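Cloths, Second Pass

6 Apr 2022

The November post on folding covered towels and got the sizes wrong in one place, which a reader pointed out and I have since fixed. Cloths are a separate problem. They are thinner, they hold less of their own shape, and the method that works on a bath towel leaves a cloth with a twist in it by the second fold.

The stock at the moment is 11 cloths, all from Tanabe, in the muted green they sell for general use. The finish is matte, so it doesn't slide on a smooth table the way the old satin-edged ones from Suvau did. I weighed the whole stack on the kitchen scale: 348 grams. That matters only if you mail them, and I did mail a set to the Morness house last year.

Starting position is flat on a white or otherwise plain surface, with the long edge parallel to the edge of the table. A patterned tablecloth makes the cloth's outline hard to read, and you end up squaring it to the pattern. Smooth from the center outward with the side of the hand. Pulling on the corners stretches the weave on the bias, and it creeps back later, inside the drawer.

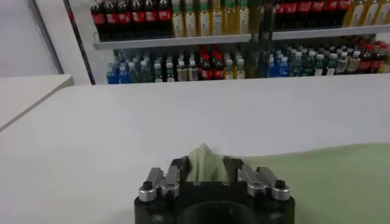

The pick-up point is where most of the error gets in. A pinch in the middle of the fabric raises a small peak and drags the surrounding material toward it, so the near edge bows. A pinch close to the edge moves less cloth and leaves a straighter line. If you do have to lift from the middle — to turn the cloth over, say — set it down and smooth it again before the first fold.

After that the sequence is short. Fold in half along the long side, then in half again the other way, then in 3 for the drawer. I tried quarters for the last step and the result was too wide for the Tulotham dividers, which leave 9 centimeters between rails. Thirds fit with a little room to spare.

Stack with the folded edge facing out. The open edges catch on the drawer front and the top cloth comes back unfolded every time.

Ironing is optional. I stopped, and the creases that bother me are the ones from the pinch, which flatten under the weight of the stack after a night or two. The Suvau cloths did need an iron. The last of those are now rags and live under the sink with the silver polish.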